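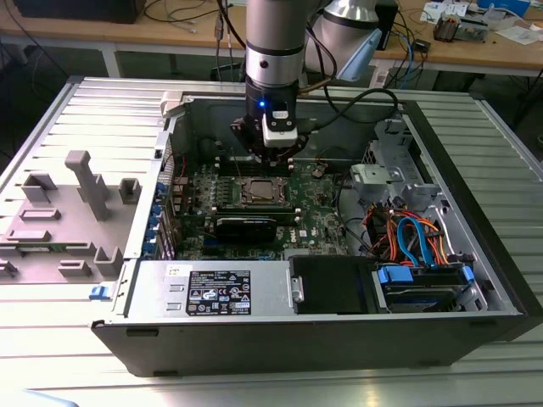
3. Setup and care of the disassembly cell

The cell was prepared by our group of three: Bohdana Boiko, Fedir Sydorenko and me, Macario Magaña. Our supervisor was Liudmyla Panasiuk. In the plan of the Veseck project the cell is called station 18, and this chapter explains how we keep it ready for work on desktop computers.

3.1 Position of the computer

The tower is always laid on its side with the open side up and the power supply toward the front of the table. All taught points of the arm are measured from the rear corner of the case. If the case is moved by even a few millimeters, the gripper comes down beside the processor socket and the run must be stopped. In March we lost many runs for this reason, so now the position is checked before every series – first by eye, then with a slow approach above the board.

3.2 Care of the gripper

The fingers are cleaned with a dry cloth before the first run. Then we open and close them 100 times without a part and write the result in the cell log. The cables of the gripper need more attention. They must have enough slack for the wrist to turn, but a loop that is too long can catch on the drive cage.
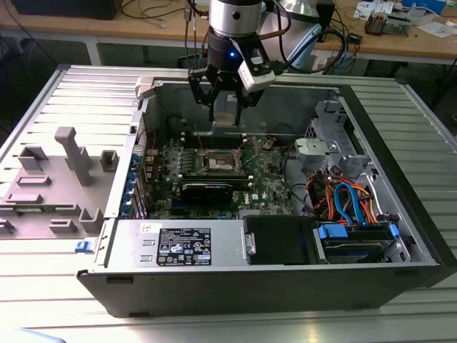

We fixed the loop again three times before the length was right, and Fedir marked the correct place on the cable with tape.

3.3 Repair of the height error

By cycle 806 the gripper was stopping too high over the board. We first suspected the program, and Bohdana compared all the points with the saved copy, but they were equal. The cause was a loose screw in the gripper mount. After we tightened it, we taught the height again at the socket and at the graphics card.

The cell had completed 2,434 cycles when we closed the log on 2 April 2026. The screw is now checked together with the fingers. The loose SATA cables inside the case are still a problem for the arm, and we do not yet have a good method to hold them away.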